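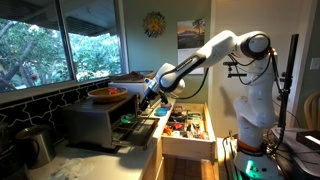 Kitchen counter, toaster oven end.

Ticket 389
Product: Gestley mesh router, main unit plus satellite
Provider: Rorkside
Subject: Connection drops in the evening, error 464
Status: Open, waiting on customer
Opened: 11th January

Original message

Hi there! Second time writing in, the first one got closed while I was out of town, so I'm starting over and putting everything in one place.

I have the Gestley main unit in the hall closet and the satellite on top of the kitchen cabinets. Internet comes in from Rorkside on their modem, which sits on the closet shelf next to the main unit. All was well until I let the app do the firmware update. Now most evenings the satellite light goes from white to amber, everything on the kitchen side of the house loses internet, and the app throws error 464 with a message that says "Upstream not reachable. Try again later." I try again later. It's still amber.

The hall side keeps working the whole time! I can stand next to the closet and stream whatever I want, then walk to the kitchen and my phone hangs on to the Gestley network with full bars and nothing loading. So I don't think it's Rorkside, although their chat person had me restart the modem anyway (more on that below).

What I did before writing:
Restarted the main unit from the app.
Restarted the satellite by pulling the plug.
Restarted both, modem first, the way your help page says.
Changed the network name and put it back.
Checked for newer firmware. The app says I'm current.

The full restart fixes it until the next evening. Pulling the plug on the satellite fixes it for maybe an hour, and restarting from the app does nothing I can see.

Reply from me, next day

Thanks for the quick answer. You asked what's near the satellite. It's on top of the upper cabinets, plugged into the outlet up there that was put in for lights. The microwave is on the opposite wall. I know microwaves can mess with the 2.4 band, so I ran it for a good long while with a mug of water in it and watched the light. White the entire time. I also tried it during one of the amber spells and it made no difference either way, so I'm going to say the microwave is off the hook.

You also asked me to move the satellite "to a central open location." I put it on the bookshelf in the dining room, on the long yellow cord left over from my old setup. It still went amber that same evening, right in the middle of a recipe video (I had onions going, so that was fun). I've left it on the bookshelf for now because it's easier to reach than the cabinet.

Reply from me, later the same week

OK, I think I've got something for you. I found the log screen, the one under Advanced, then Support, then the tiny link at the bottom. Please make that link bigger, by the way!

Each time it fails, the satellite log shows the same thing. First a line about a channel change on the backhaul, then a line about looking for the parent, then error 464 over and over. The main unit's log shows the channel change too, but after that it acts like the satellite is still connected and perfectly happy. So my guess, and I am very much not a network person, is that the main unit moves to a new channel and the satellite doesn't follow.

I asked on the Huritgate forum and someone there with the same pair had turned off "Automatic channel selection" to get around it. I couldn't find that switch anywhere. Then I read further down the thread and it only shows up if you log in through a browser on a computer, not in the app. Found it, turned it off, set the channel by hand.

First evening with it off: no amber.
Second evening: no amber. I ran two video calls and a big download at the same time just to be mean to it.
Third evening: amber, but I had restarted the main unit that afternoon to move a cable, and when I went back in to look, automatic selection had turned itself on again. So the setting doesn't survive a restart. That seems like a bug to me?

About Rorkside: their chat person says the line looks clean and there's nothing on their side during the times I gave. They offered to send out a new modem. I said no thanks for now, since the hall side never drops.

Reply from me, most recent

I saw your note asking for the diagnostic file. I made one from the browser page right after an amber spell, before I restarted anything, and uploaded it with the link you sent. The upload page said it went through but I didn't get an email, so let me know if it's missing. It's the one named with Oláh at the front, which is what I called my network (it's my grandmother's maiden name, and yes, I did try it without the accent over the a, same result).

Still need from you:
Is there a firmware that keeps the channel setting after a restart?
If not, can I go back to the old version? The app has no option for it and the browser page grays the button out.
Do I need to reset the satellite to factory settings if I go back? I'd like to avoid it, I have a lot of stuff set up on there.

Evenings are best if you want to do a remote session, that's when it acts up. I can be at the computer any time after 4.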